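Ekaette Uzor had 30 minutes left of her last match for Plarton when she was moved to left back, a position she had not played since school. She stayed there for the whistle and for most of the next season.

Her new club, Amaral, signed her in August on a two-year deal.

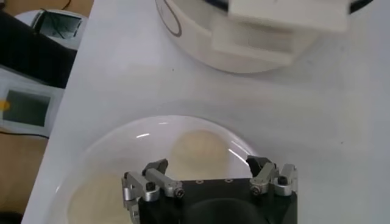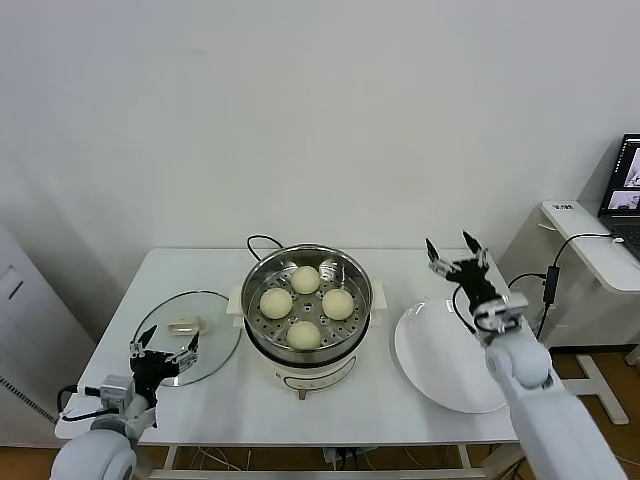 A glass bowl on a white tabletop, top; four steamed buns in the steamer basket, bottom.

Coach Piyumi Navaratnam wanted a defender who could cross early.

"She had 70 minutes in her legs when she came," Navaratnam says. "We needed more than that."

Uzor got there by running hills on Sunday mornings — 800 meters at a time, with a short walk back. She starts against Ellent this weekend.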